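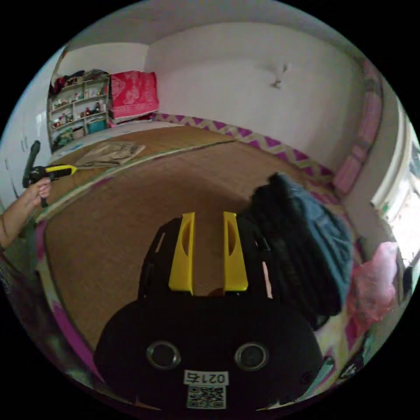
I promised Shagufta I would write up the finger comparison before I forgot the details, and since I have already forgotten a few of them, today is the day! If you are new here, I spend a good part of my free time with hand-held grippers, the kind you carry around yourself while a camera records what the fingers are doing. I have been at it for a while now and my forearms have opinions.

The question this time was a simple one. Do scooped fingers do better than flat ones on ordinary household things, and by that I mean clothes, bags, bedding, all the soft stuff that never sits still? Asif Tarar has been telling me for months that flat fingers with a rubber pad are all anyone needs. He may be right about screws and pens. I went in hoping he was wrong about sweaters, and you should know that before you read any further.

I did the sessions in the bedroom, on the bed, with the straw mat left on. I thought about taking it off and then decided the weave was worth keeping, because a surface with a bit of texture tells you more about how the fingertips slide than a bare tabletop does. Each set of fingers got 50 tries on the same pile of clothes, lifting one piece and putting it down a little way over. Then the crumpled plastic bag, which I dreaded, and which deserved it.

On the clothes I liked the yellow scooped pair a lot. The hollow on the inner face gives the fabric somewhere to go when you close, so you end up holding a fold instead of pinching a thread or two and watching it slip away. The thicker knitted piece was the best of the lot. With the flat fingers I kept having to press down into the heap before closing, and after a few of those you start pressing harder than you mean to.

The bag was another matter. The flat pair won there, and by enough that I called Asif and told him so (he was very gracious, which was almost worse). Thin plastic just folds into the hollow and slides back out again. Bok-nam Song thinks a strip of soft tape along the lower lip would fix it, and I have a roll of tape here, so that is next on the list.

Weight came up too. My whole setup is 605 grams with the scooped fingers on, and I notice every one of them by the end of an evening. Gerd Diekmann runs his with a lighter handle from Orkano and swears by it. I tried it for two evenings at his place and did like the balance, but the trigger is stiff and my ring finger went numb — small hands, I suppose. He has big ones and had never noticed.

One more thing for anybody trying this at home: watch your daylight. A bright window off to one side will wash out that whole part of the picture, and I had my exposure set to auto for the first couple of runs before I thought to lock it. I redid those. It was a long afternoon, with a lot of tea in it.

Next I want to try towels, and Po-yen Mak has offered to lend me a softer set of fingers to go with them. If you have a favorite shape for fabric, please write and tell me, and do say what you tested it on.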